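I finally got round to visiting the Tenska workshop in Kerham, on one of their February open afternoons. You go up a flight of stairs and there it is, brick walls, wooden floor, and people wandering about with grippers in their hands (no robot arm attached!). The idea is that you do the job yourself, the gripper records it, and the robot learns from your go at it. Our group was shown round in batches of 6, and I got my turn just before the tea ran out.
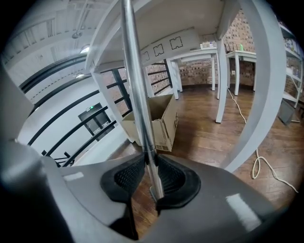
A silver pole held in the gripper, under one of the white tables at Tenska.

I'd expected it to feel like a litter picker. It's chunkier than that, and you have to slow right down, which I'm hopeless at. They wanted 32 tries at each task before moving on to the next – I managed 6 and my wrist was complaining! Someone from Ondimska was having a go too and looked far steadier than me.

Upstairs from there you can try the remote control set-up, but the queue was 60 minutes long so I gave up and went for chips. Next time I'm going there first.

14 shares
3 comments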